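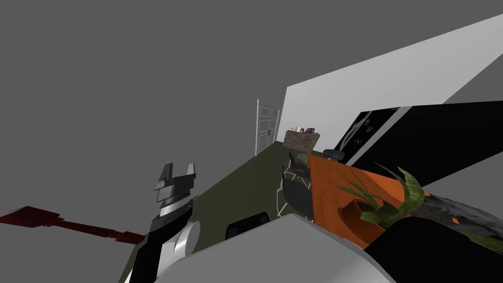
Can I use the mood diary without turning on reminders?
The diary works the same with reminders off. Open the Today screen, tap Add entry, and fill in as much or as little as you like. Reminders only put a notice on your phone and have no effect on what you can save.

Section 4: Setting up your mood and symptom diary

This section covers the first set-up of the diary in the Neloner app, for people who live with a long-term condition and want to keep track of mood alongside pain, sleep and tiredness. You need to have finished Section 3 (Creating your account) first. Allow a quarter of an hour. You can stop at any step, and the app keeps what you have entered so far.

Caution: The diary is a record. It does not diagnose anything, and no one at Neloner reads your entries. If you are thinking about harming yourself, call your local emergency number or a crisis line now. Do not wait for a reply through the app.

4.1 Choosing what to track

1. Open the menu and tap Diary settings.
2. Tap My list. The app shows Mood, Sleep and Energy already switched on.
3. Tap Add item to pick from the library. There are 236 items, sorted under Body, Feelings, Daily life and Medicines. The search box at the top is faster than scrolling.
4. If an item you need is missing, tap Write my own. Names can be up to 50 characters.
5. Drag the items into the order you want to see them each day.
6. Tap Save.

Note: Start with a short list. People who switch on a long list in the first week often stop filling it in. You can add more later, and earlier entries will not be marked as incomplete.

Note: Items you write yourself cannot be compared with library items on the Patterns screen in this version.

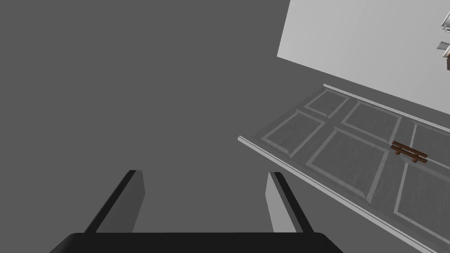

Figure 4-1. Gripper fingers above the palm housing, gray background.

4.2 Setting your scale

Each item uses a scale. The default is 0 to 10, where 0 is "none" and 10 is "the most I can imagine." Mood runs the other way, with 0 as the lowest.

1. In My list, tap the name of the item.
2. Tap Scale and choose Numbers, Words or Yes/No.
3. For Words, type your own labels or keep the ones supplied. Many users find that labels such as "could get dressed" or "stayed in bed" are easier to pick on a bad day than a number.
4. Tap Save.

Caution: Changing the scale after you have made entries starts a new chart for that item. The old chart is kept under Archive. It will not join up with the new one.

4.3 Reminders

1. In Diary settings, tap Reminders.
2. Move the switch to On.
3. Choose a time. The app suggests 8:30 p.m. Morning is better if you are mostly tracking sleep.
4. Choose the wording of the notice. Select Private if other people can see your phone screen. The notice will then say only "Neloner."
5. Tap Save.

You can have up to 2 reminders a day. If you miss one, it is not repeated, and the app does not keep a tally of missed days.

Note: On some phones, battery saver blocks notices. See Section 9 if yours do not appear.

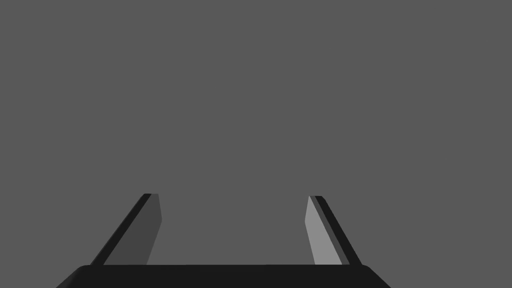 Figure 4-2. Dark gripper base against plain gray.

4.4 Making your first entry

1. Go to the Today screen and tap Add entry.
2. Set each item on your list, or tap Skip.
3. Use the Notes box for anything else: a flare-up, a change of dose, an argument, a good afternoon. Notes are searchable.
4. Tap Done.

To add an entry for an earlier day, tap the date at the top of the Today screen and pick the day. Late entries show a small clock next to them on the chart. If several days have gone by, you do not need to fill them all in. A gap is shown as a gap.

To delete an entry, press and hold it, then tap Remove. Removed entries stay in the bin until you empty it.

4.5 Sharing with a clinic

Sharing is off unless you turn it on. If your clinic uses the Odolska or Guerreiro records system, you can send a summary straight to it. Otherwise, save the summary as a PDF and print or email it yourself. A list of the 107 clinics now connected is kept under Help.

1. Tap Share, then New summary.
2. Choose the dates to cover. The month before your appointment is usually enough.
3. Uncheck any item you want to leave out. Notes are left out by default.
4. Tap Preview and read it through.
5. Tap Send or Save as PDF.

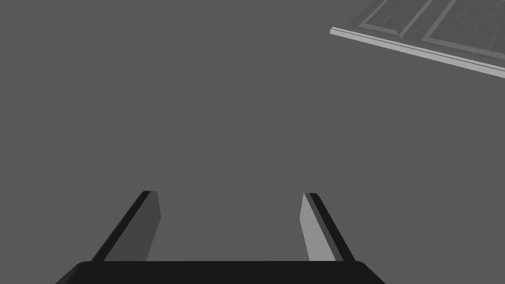

Once a summary has been sent, it belongs to your clinic record and cannot be pulled back from the app. Contact the clinic directly if you sent something by mistake.

Caution: Clinics may not open a summary until the day of your visit. Do not use Share to report side effects or a sudden drop in mood. Phone the clinic or your pharmacist.

4.6 Backup

Entries are stored on your phone. To keep a copy elsewhere, go to Diary settings, tap Backup and sign in to Prakbridge storage. The first backup can take over an hour on a slow connection, so leave the phone plugged in. Later backups copy only new entries.

If you change phones, run a backup on the old one before you reset it, then follow Section 8.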